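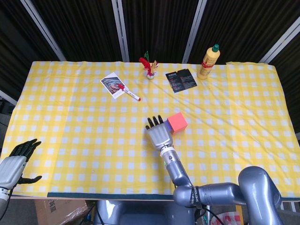
Abb. 1: Tischplatz mit gelb-weiß karierter Decke, Würfel im vorderen Bereich

Zwischenbericht Juni, Teilvorhaben Tischplätze, Standort Rovness

Im Berichtszeitraum wurde die Ausstattung der Spieltische im Haus Urnside fortgeführt. Von 11 geplanten Plätzen sind fünf eingerichtet. Die Decken wurden über Prulon bezogen und ohne Zuschnitt aufgelegt. An der Vorderkante bleibt stellenweise ein dunkelgrüner Streifen der Tischfläche frei; eine größere Breite ist für die Nachbestellung angefragt. Die Falten im Stoff sind für die Nutzung unerheblich – gebügelt wird vorerst nicht.

Der Materialsatz enthält Schaumstoffwürfel in abgestuften Größen sowie Kleinteile zum Sortieren. Der orangerote Würfel ist deutlich größer als der violette und gut von ihm zu unterscheiden. Auf dem Tisch in Abb. 2 liegen außerdem eine Fotokarte mit weißem Rand, ein Stift mit roter Kappe und eine dunkle Karte, weiter hinten steht ein Federball zum Kicken (Jianzi).

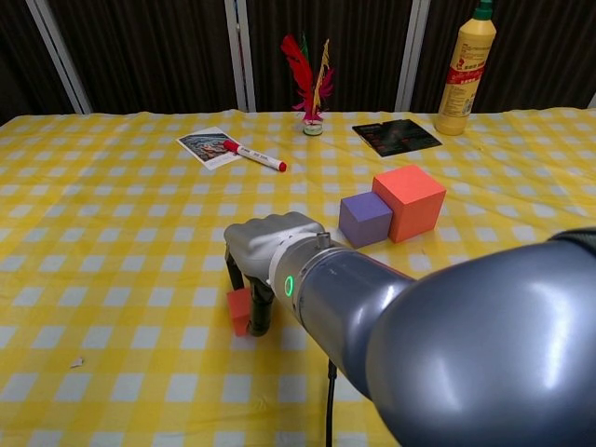
Mittelverwendung und nächste Schritte

Für Ersatzwürfel und Karten wurden 500 Euro abgerufen. Die Lieferung durch Lozano steht aus. Zwei weitere Plätze folgen nach Eingang der Decken.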